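Call for Teachers: Summer Lesson-Building Workshop at the Wornbridge Learning Center

Do you have a unit you've taught so many times that you could do it in your sleep? Or maybe one that has never quite worked, no matter how often you move the pieces around? We'd love to have you with us in July. The Wornbridge Learning Center is looking for 11 classroom teachers, grades four through nine, to spend two weeks building, testing and rebuilding lessons together, with plenty of coffee and (we promise) very few slide shows.

This will be our second summer doing this. Last year's group came mostly from the elementary side, and they left with binders full of station activities, a shared folder that people are still adding to, and a group text that hasn't gone quiet since. A lot of them asked if they could come back. You can! Returning teachers are welcome to apply, although we do try to save most of the seats for new faces.
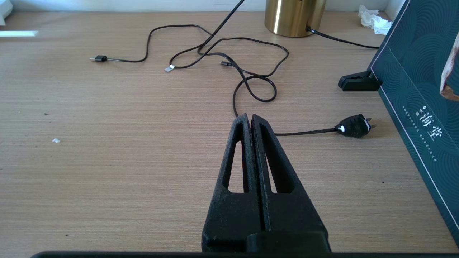 A desk at the Center.

What you'll be doing

Mornings start at 8:30. You'll work with a partner from a different grade level on one unit that you bring from your own classroom. We ask that it be a real one that you plan to teach this coming school year, because the whole idea is for you to walk into September with something finished in your hands. Bring the messy version. Bring the worksheet you've photocopied so many times that the left side has disappeared.

After lunch, students from our summer program come in and you try out part of your lesson with them. They are between nine and fourteen years old, they are cheerful, and they will tell you exactly what they think of your directions. Last year a fifth grader handed back an instruction sheet with three of the steps crossed out and a note that said "we already knew this." That sheet is now up on the staff room wall, and the teacher who wrote it is the one who hung it there.

The last part of each day is quiet time for revising, and we protect it pretty fiercely. No meetings, no announcements. You're free to go home at 3:30, or you can stay and keep working until we lock up.

Our lead teacher for the workshop is Uchenna Onuoha, who taught middle school science for many years before joining us and still subs when the local schools get desperate. Zulkifli Ngau looks after the technology side. He'll help you set up shared documents, student recordings, simple quizzes and whatever else your unit needs, and he is very patient with people who say they're "not computer people." You do not have to use technology in your lesson at all. Several of the best units last summer ran on index cards and masking tape.

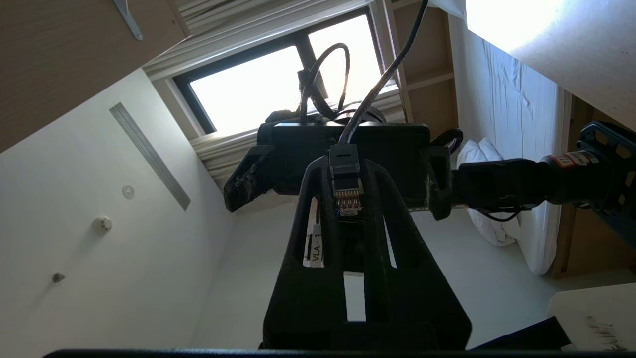

Who should apply

We're looking for teachers who are curious and willing to let somebody else poke at their work. You don't need a certain number of years in the classroom. First-year teachers did beautifully last time, and so did a gentleman who was one year from retirement and wanted to fix his fractions unit before he handed it over to his replacement.

You should:

Be teaching in a public, private or charter school this fall, in any subject
Be able to attend both weeks in full (we know this is a big ask, but your partner is counting on you)
Have one unit in mind, even if it's only a rough outline
Be comfortable having other teachers watch you teach

Classroom aides and long-term substitutes are welcome too, so please don't talk yourself out of it. Teachers of English learners and special education teachers, we would especially love to hear from you. Last year we didn't have enough of either, and everyone's lessons would have been better for it.

What we offer

There is no fee. Each participant gets $100 toward classroom supplies, and lunch is provided every day. We know that isn't a salary, and we wish it could be more – if we ever find a bigger pot of money, you'll be the first to hear.

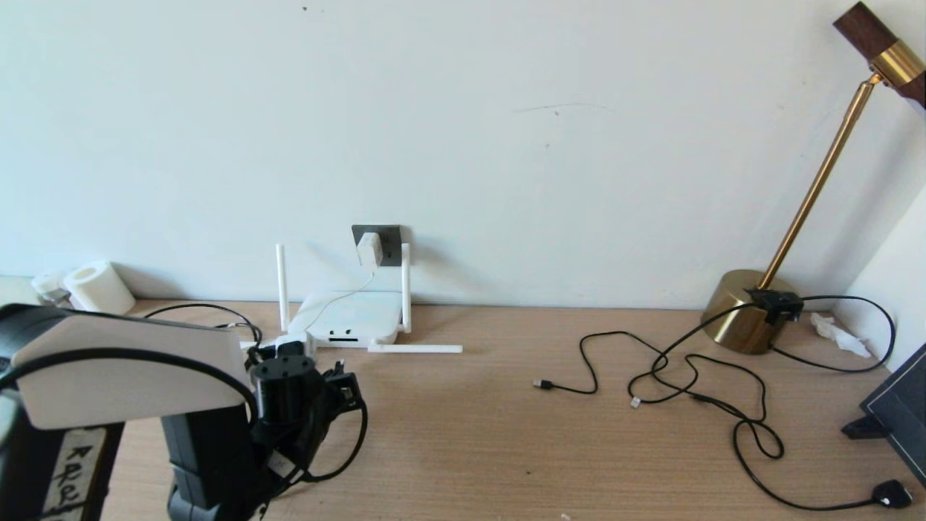

You'll also get a letter confirming your hours, which many districts accept for professional development credit. Please check with your own district first, as the rules are different from one to the next and we can't promise anything on their behalf. If your principal would like more details before signing off, send us their email address and Uchenna will write to them directly.

Parking is free behind the building, on the Ogundipe Street side. The bus from Plamurbridge stops at the corner, and several of last year's teachers shared rides, so let us know if you have a spare seat or need one.

How to apply

Write us a letter, two pages at most. Tell us what you teach, which unit you'd like to bring, and one thing about it that bugs you. We don't need a résumé or references. You can drop the letter off at the front desk or mail it to the Center, marked "Summer Workshop." Please include a phone number and a good time to call, because Uchenna likes to chat with everyone before the groups are put together. If you need anything in particular to take part comfortably, from a ground-floor room to a lunch without nuts, add a line about that as well and we'll get it arranged before you come.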